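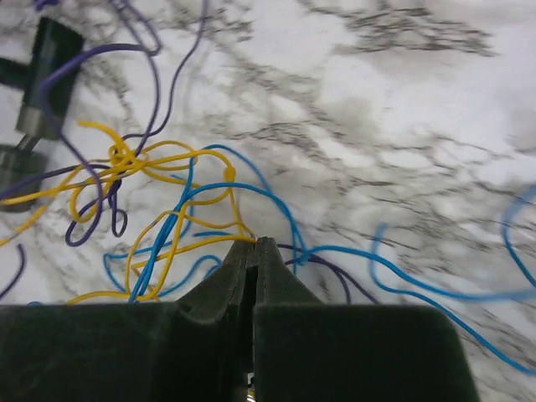 第六讲 示教数据的采集:我们到底录下了什么

课程讲义,2020年6月17日修订
主讲:Crisanto Umali
配套练习:Tolla数据集,线束整理部分

一、先把标题里的疑问说清楚

上一讲结束时有同学问,模型结构已经讲了五次课,为什么数据采集只占一讲。教学大纲是一月份定的,当时我也觉得一讲够了。现在不这么看,但课时改不了,所以这份讲义写得比平时长,课上讲不完的部分请自己读。

本讲讨论的任务是让双臂系统处理细导线:从一团缠绕的彩色线里找到可以夹的一段,夹住,分开,放到该放的位置。方法是模仿学习,由操作员遥控两只机械臂完成动作,系统同步记录图像和关节状态,再拿这些记录去训练策略。

这套流程在论文里通常占半页。常见的写法是“我们收集了若干条专家示范”,接着就是网络结构图。我对这句话里的三个词都有意见:“收集”“条”“专家”。下面逐个讲。

二、“专家”是谁

Tolla的示范由受过短期培训的操作员录制。他们会用遥控设备,其中大多数人从来没有做过线束。请注意这两种能力的差别。一个做了多年线束的工人,徒手理开一团线时会用指腹去感觉张力,会轻轻抖一下,会把线捻着转半圈。到了遥控设备上,这些手段基本都没有了。两指夹爪合拢之后是一道窄缝,线夹得紧不紧,操作员主要靠眼睛猜。

所以录下来的“专家行为”,准确一点说,是一个人在感觉被削掉大半之后想出来的变通办法。模型学的就是这些变通办法。如果你指望它以后装上触觉传感器就能表现得像熟练工人,请先想一想,训练数据里有没有任何一段是依靠触觉做决定的。

作业里常有人写“示范质量由专家保证”。这句话我会扣分,除非你写明是哪方面的专家,以及怎么检验。

三、“一条”示范从哪里开始

Tolla线束部分原始记录489条,剔除117条,剩下的用于训练和评估,其中40条留作测试。数字看上去很整齐,但它取决于“一条”怎么切。

一种切法是从双臂离开初始位置算起,到双臂回到初始位置为止。另一种切法是从第一次接触导线算起。两种切法得到的条数可以一样,内容差别却很大。前一种包含了操作员的犹豫:手臂悬在线团上方不动,他在看,在想从哪里下手。后一种把犹豫切掉了,策略于是学到一件事,靠近线团就要立刻合拢夹爪。

有同学会说,犹豫的片段动作接近零,留着只会让模型学会发呆。这个担心有道理,我见过因此停在半空不走的策略。但切掉之后,模型就失去了“看不清时先等一等”的样本。两边都有代价,我没有标准答案,只要求你们在报告里写清楚切在哪里。采集软件Trideck默认用第二种切法,这个选项藏在设置的第三层菜单里,许多人用了一个学期也没有打开过。

四、剔除的117条去哪了

在我看来这是本讲最重要的一节。

剔除理由一栏,填得最多的是“操作失败”。点进去看,这四个字下面混着好几种情况:夹空了;夹到了但带起了别的线;两只夹爪同时夹住同一根线往相反方向拉;线从夹爪里滑脱;操作员自己觉得做得不漂亮,主动要求重录。

最后一种尤其麻烦。操作员都希望交出干净的记录,谁也不愿意让人看见自己在同一个结上试了四次。结果数据集里几乎全是一次成功的动作,而真实运行时,策略第一次没夹中的情况多得很。它夹空之后该怎么办?训练数据里没有答案,它只好照着“已经夹住”的样子继续往下做,空着夹爪把一段不存在的线搬走。

行为克隆的误差会沿时间累积,这个结论第三讲推导过。推导里假设的是策略偏离了专家的状态分布,但很少有人追问,专家的状态分布为什么那么窄。一部分原因就在剔除这一步,是我们亲手把它弄窄的。

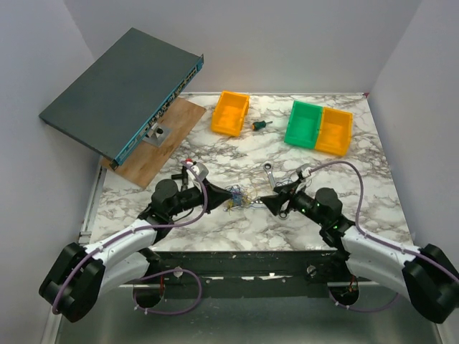 再说台面。线束任务的工作区通常会放一些和当前动作没有直接关系的东西,比如零件盒、螺丝刀、扳手,还有作为装配对象的网络设备。有人主张采集时把它们全部清走,理由是减少干扰。我反对全部清走,也反对全部固定不动。清走了,换一张有杂物的桌子,策略可能就不认识了;固定不动,策略又可能把某个盒子当成路标,离橙色盒子多远就在哪里下夹爪。这两种毛病在测试集上都看不出来,测试集和训练集是在同一张台面上录的。

背景也一样。大理石纹的台面上有深灰色的细纹,局部看去与细线有几分相像。这会不会影响策略,我不知道。Marnex的技术报告声称影响可以忽略,但他们的对照实验只换了一种台面,而且换台面的同时把灯也换了。看到这种对照,请至少在页边打一个问号。

五、两种视角,两种盲区

多数平台同时用腕部相机和固定相机。讲义第五讲把它们称为“互补”,我想收回一部分。

腕部相机离指尖近,能看清线与线之间的前后关系,可是夹爪自己占去画面下方一大块,被指垫压住的那段线恰好看不见。固定相机能看到双臂的相对位置,但细线在它的画面里只有很窄的几个像素,缠在一起之后哪根在上、哪根在下,人眼也未必分得出来。两个视角都看不清的那一段,往往就是决定成败的那一段。多一台相机并不自动等于多一份信息。

顺带一提机械臂自身的线缆。紫色线缆沿着手臂走,导线任务里如果也用到紫色的线,颜色就不再是可靠的线索。标注员把机器的线缆标成任务对象,这种错误在Tolla的第一版里出现过,修订时是逐条人工改的。

还有时间对齐。两路图像和关节读数各有各的延迟。处理刚性零件时,差一点点常常无所谓;处理导线时,夹爪合拢的那一瞬间如果和图像错开,模型看到的就是“线还在旁边,夹爪已经决定合拢”。请在训练之前抽15条记录,逐帧核对合拢时刻。这件事枯燥,不要交给脚本,脚本用的就是有问题的那组时间戳。

六、关于“多录一些就好了”

每年都有人在课堂讨论里提出这个方案。数据量当然有用,我不否认。问题在于多录的部分由谁录,在什么初始状态下录。

线团的初始状态很难随机化。操作员把上一轮的线拢成一团,随手放回台面,他以为这是随机的。连续看几十段开头就会发现,同一个人拢出来的线团很像:差不多的大小,差不多的位置,松的一侧总是朝着自己习惯用的那只手。继续录下去,只是在同一小块区域里越录越密。

Dalisay组试过由另一个人负责摆放,操作员在摆放期间背对台面。这个办法有效,也慢,录制进度明显落后,后来他们只在测试用的记录上坚持了下来。这个折中我可以接受,前提是论文里写明训练和测试的摆放方式不同。

七、本讲作业

1. 从Tolla剔除记录中任选一段标为“操作失败”的,重新填写剔除理由,不得使用“失败”二字。写明夹爪在哪一时刻、相对哪根线做了什么。看不清就写看不清,不要推测。

2. 用第三节的两种切法分别处理训练记录,训练同一个策略,比较它在夹空之后的行为。成功率可以报告,但不作为评分依据。

3. 找一篇使用遥控示教的论文,列出文中没有交代的采集条件。操作员人数、重录规则和初始状态的摆放方式必须检查,其余自定。若你认为某篇论文交代得很完整,也请交上来,我想看看。

4. (选做)为导线任务设计一份纠错示范的录制规程:故意从夹空或夹错的状态开始录。说明怎样避免操作员“表演”失误。我自己写过两版,都不满意。

作业与代码一并上传课程网站。第2题训练时间较长,共用机器请提前登记。下一讲讨论评估,请先读完第四节再来。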